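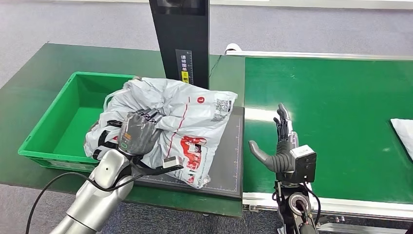
Stulent, October

How a parcel robot gets looked after

When you order something soft, like a T-shirt, it often travels in a plastic bag instead of a box. Bags are harder for machines than boxes. A box has flat sides and corners, and it keeps its shape. A bag wrinkles, folds over and slides around. At the Juseo parcel workshop in Stulent, people are teaching a robot to handle bags like these and put them through a weighing station.

The place where a robot works is called a cell. A cell is more than the robot. It also has the table, the crate, the scale, the moving belt and all the wires. If one of these is in the wrong spot, the robot can have trouble even when nothing is broken.

What is in the cell?

The robot has two arms. One arm is silver and the other is black, and each one ends in a hand with fingers. In the picture the silver arm's hand is pressing on a crumpled courier bag that lies on the scale.

The green crate is empty, and the bag hangs over its edge. The flat black part is the scale, and it has grid and ruler markings on it. A tall black stand rises behind it. The green belt is the conveyor, which carries parcels to the next place.

The people at the workshop have a name for this cell. They call it Basura. There is another cell down the hall called Granström, which only handles boxes.

Starting the day

Before the robot moves, a technician looks after the cell. A technician is a person who sets up machines and fixes them. The first job is to switch the power off and check that it is really off. A robot arm is strong, and it can't tell the difference between a parcel and your elbow.

Next comes cleaning. Parcels bring in dust, bits of tape and scraps of sticky label. The technician wipes the fingers one at a time with a soft cloth. Dusty fingers slip on plastic. The belt gets wiped too, and so does the top of the scale.

Then the technician checks the cables. Cables carry power and messages to the arm and the hand. They need enough slack to let the arm bend, but a cable that hangs too far can catch on a crate. The technician moves each arm gently by hand and watches the cables the whole time. If one looks pinched or worn, it is replaced before the power goes back on.

Checking the scale

A scale has to read zero when nothing is on it. Even a scrap of tape can change the number. The technician clears the top, waits for the number to stop moving and presses the zero button.

After that a test weight goes on. The one used at Juseo weighs 721 grams, and the scale should say 721. If it says something else, the scale has to be adjusted. This is called calibration. You can try it at home with a kitchen scale. Weigh an unopened bag of sugar and compare the number with the one on the label. The bag itself weighs a little too, so the two may not match perfectly.

There is one more thing to know about the scale. When a hand pushes down on a parcel, the scale feels the push as well as the parcel. The robot has to let go and lift its hand away before the weight is written down.

Teaching the hand how hard to squeeze

If the fingers squeeze too lightly, the bag drops. If they squeeze too hard, they could crush what is inside. The technician sets a starting squeeze and then runs practice bags. The practice bags are filled with old towels.

In one practice run the robot picked up 81 bags. It dropped 2 of them. The technician looked at both drops and saw the same trouble each time: the fingers had closed on a loose fold, so they were holding plastic and none of the towel. The fix was to make the hand reach a little lower before closing.

Loops and handles on a bag can be tricky too. They can catch on the side of a crate. The robot is taught to lift slowly at first, and to stop if the pull feels too strong.

When something goes wrong

Big red stop buttons are part of the workshop's safety rules. Anyone can press one. After a stop, the arms stay where they are until a technician has looked over the whole cell and started it again.

Every check is written in a logbook. The book for Basura has 216 pages, and each day gets one page. If a finger starts to get weak, the notes from earlier days help show when the trouble began.

Words to know

Calibration: checking a tool against something you already know, and adjusting it if it is wrong.
Cell: a robot and all the equipment it works with.
Conveyor: a moving belt that carries things.
Slack: the loose part of a cable or rope.
Technician: a person who sets up, checks and repairs machines.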